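What Does "For Rent" Mean?

I walk past a yellow building on Walar Street every day, and it has had a FOR RENT sign in the window since July. My niece asked me what that means, so let's talk about it!

Somebody owns the building. That person is the landlord. If you live there and pay the landlord each month, you're a tenant — and the money you pay is the rent.

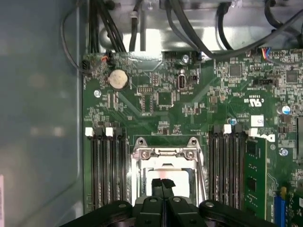
What's a lease?

It's a paper with promises on it. Mine is over 23 pages long (yikes!). I promise to pay on time, and my landlord, Dorothy Bellamy, promises to fix the heat if it breaks.

Can you paint your room purple?

Maybe! You have to ask first, because the walls belong to the landlord. I asked twice, and I got a yes for the bedroom only.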